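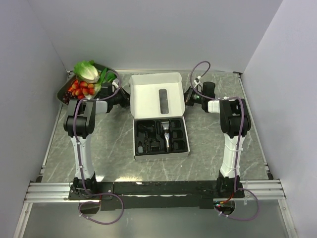 4.2 Recording Episodes

Research > Manipulation > Priltard > Data Collection

All Priltard episodes were recorded at the Fivholm site, on a single enclosed station with two arms fixed along the near edge. The task family described in this section is kit packing: an open box with a molded insert is placed on the table, and each part has to end up in the recess made for it. We chose a boxed hair clipper kit for the first batch on the theory that a manufacturer had already solved the hard problem of deciding where everything goes. The theory held up well until we asked anyone to put the cord back.

Eight operators drove the arms through Olov, our remote control layer. Each was given a short written guide and an hour of practice, and most read one of the two. An episode began when the operator pressed the pedal and ended when the operator declared the kit packed, or declared something else and pressed the pedal anyway. We kept both kinds, with a label. After removing recordings with dropped joint readings, 2117 episodes remained.

Between episodes the box was moved and the other objects on the table were rearranged by hand. An early pilot had kept the layout fixed, and the resulting policy learned the table beautifully and the task not at all. In the full set, a tray of produce shares the workspace with the kit. Lettuce is of no use to a person packing clippers, but a model that has seen only clippers tends to be alarmed by lettuce, and we wanted to get this over with during training.

The cord deserves its own paragraph. Rigid parts have a small number of sensible grasps, and operators settled on them quickly. A bundled cable has a great many, most of them regrettable. We left the choice to the operator and recorded no preferred grasp in the guide. The spread in approach angle is therefore wide, and the spread in operator mood - which we did not log - was wider.

Figure 4. The station with a bundled black cable and a small black block-shaped object on the tabletop, in front of the box and to its right. The right arm reaches over the insert; the left arm extends toward the produce tray.

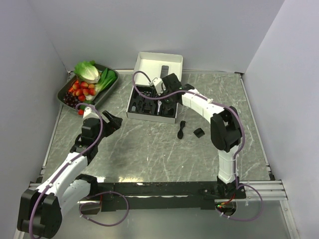
One reader of an earlier draft objected that episodes with failed placements should have been dropped, arguing that a learner shown clumsy work will learn to be clumsy. The concern is fair, and we tested it. Motaung, the baseline policy of Section 5, was trained once on the full set and once on the clean episodes only, and each version was given 100 trials on the same layouts. The version raised on clean work was smoother right up to its first mistake, after which it had no idea what to do and did it with confidence. The version trained on everything fumbled more often and recovered more often. We report both in Section 5.1, and use the full set elsewhere.

Labels were assigned by the operator at the time and checked later by a second person from video. Most disagreements concerned whether a part that sits in its recess at an angle is packed. We decided that it is packed if the lid would close - a rule that the operators had been using at home for years.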